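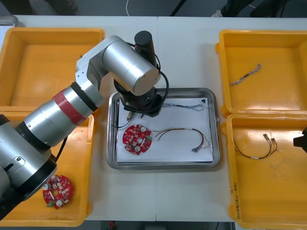 *Fig. 1. Round red board with its harness, on a papered tray. Orange-yellow bins to the left.*

## Week 4 handout: trays, boards and wires

Okay, this is the session where we slow down and talk about how you lay out your parts. I know, you want to get to the soldering. But I've run this lab at Dostulby long enough to tell you that most of the grief comes from the ten minutes before anyone picks up a tool!

**Paper first.** Every steel tray gets a fresh white sheet. Tiny parts vanish against shiny metal, and on paper you'll spot a stray chip right away (you can also scribble notes on it, which I do constantly). Change the sheet between jobs.

**Board on one side, wires running away from it.** Look at the red board in Fig. 1. It's on the left, and the red, brown, yellow and green bundle goes off to the right, so you can follow each color to the small terminals at the end. The thin blue and white wires have their own stretch of paper near the top. Please do the same with yours, and don't coil anything up yet.

**Bins.** The orange-yellow ones. Stack of small stuff in one, finished work in the other, and label them with tape. The Bodnár parts stay in their own bags until I've been by your bench.

### What to look at before you unplug anything

- Which way the connector faces. Draw it.
- Wire colors, in order, left to right.
- Any scratch or dark spot near the center hole.
- Terminals that look bent or pushed back.

Hold the plug by its housing, never by the wires. I still catch myself tugging, so I'll catch you too.

### Numbers for the worksheet

The Zaltitz practice harnesses come in a box of 20, one each, and I'd love to get all of them back. For question 2, use a batch of 3,000 boards and a wire order of 2,000 lengths, and work out how many boards you could finish at four wires per board. Show your steps, even the silly ones.

Reading for next time is the Praramon connector booklet, the first two chapters. Skip the crimping tables, we'll do those together in October. Bring tweezers if you own a pair you like.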